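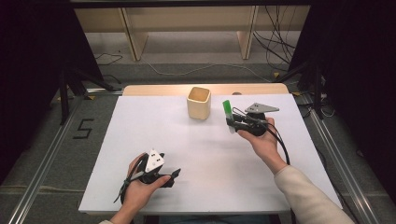
# 小物容器の整理と作業面の記録

ギャラリー 7 ページ目。卓上で扱う小型の容器、キャップ付きチューブ、およびそれらを置く面についての覚え書き。品名と寸法は台帳側にあるため、本ページでは配置と選定の要点のみを記す。

## 対象品の区分

収納棚 Flisari の台帳に登録した小物は 1536 点。このうち卓上で常用するものを 139 点に絞り、残りは引き出しへ移した。区分は次のとおり。

- A:自立する容器。開口が上を向き、単独で置けるもの。
- B:自立しないチューブ類。キャップの色で種別を示す。
- C:平物。ラベル、仕切り板、敷き紙。

緑キャップのチューブは B 区分に入る。キャップ側を上にして持ち、透明な胴部を下へ向けて容器に入れる。キャップの色は台帳の列 4 に対応しており、色を変更する場合は台帳を先に書き換えること。逆の順で行うと、棚札と現物の対応が取れなくなる。

角丸の四角いカップは A 区分。色はクリーム系で、内壁がやや濃い。円筒形の容器に比べて棚の隅に寄せやすく、向きも揃えやすい。難点は隅に細かい屑が溜まることで、清掃は綿棒で行う。Bucur の丸型も併用していたが、8 月の見直しで卓上用から外した。現在は引き出しの下段にあり、クリップ入れとして使っている。

## 作業面

作業面の選定では、まず反射と色を見る。木目の天板に直接置くと、淡色の容器は輪郭が拾いにくい。濃色のマットも試したが、埃が目立ち、拭き取りの頻度が上がった。現在は白で統一している。

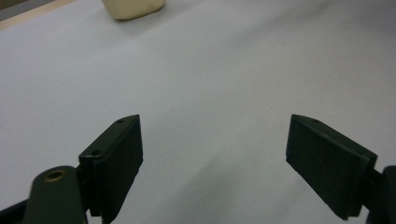
容器の定位置は、作業者から見て奥側とする。手前を空けておけば、チューブを持った手を下ろす余地が残り、袖が容器に触れることも少ない。白い面の奥に置いたクリーム色の小物は、色の差が小さいわりに位置の判別がつく。照明を落とした状態でも白い面の広がりは確保されるため、面の上に余分な物を増やさない運用とした。淡色同士で見分けにくい場合は、容器ではなく棚札の側に色を付ける。

面材の候補は二つあった。

| 候補 | 呼び幅 | 所見 |
|---|---|---|
| Mollberg | 1584 mm | 継ぎ目なし。取り回しに難あり |
| Velberg | 238 mm | 連結式。継ぎ目に小物が掛かる |

Velberg は必要な幅だけ並べられる利点があるが、連結部の段差でカップが傾くことがあった。段差はやすりで落とせる範囲だったものの、並べ替えのたびに調整が必要になる。Mollberg は搬入時に扉の枠と干渉し、斜めに立てて通す必要がある。設置後の扱いは容易で、拭き掃除も一方向で済む。評価は Mollberg を上とした。

## 配置の手順

1. 面を乾拭きし、屑を手前側へ落とす。
2. A 区分の容器を奥側に置く。開口を上に向ける。
3. B 区分のチューブを一本ずつ取り、キャップの緩みを確認する。
4. 容器へ入れる。向きはキャップを上とする。
5. 使用後は台帳の番号順に棚へ戻す。

手順 3 は省略しないこと。キャップが浮いたまま収納すると、棚の中で外れ、どのチューブのものか追えなくなる。緑は本数が多く、特に紛れやすい。外れたキャップは C 区分の仮置き袋に入れ、翌週の棚卸しで照合する。

## 未処理の項目

- 棚札の文字が小さい。次回の印刷で一段階大きくする。
- A 区分の容器の底に貼る番号シールは未手配。
- 敷き紙の予備は残り一巻。保管場所を引き出し上段に変更した。
- 台帳の列 4 に「黄緑」と「緑」が混在している。表記は「緑」に統一する予定。

最終更新:12/02/2025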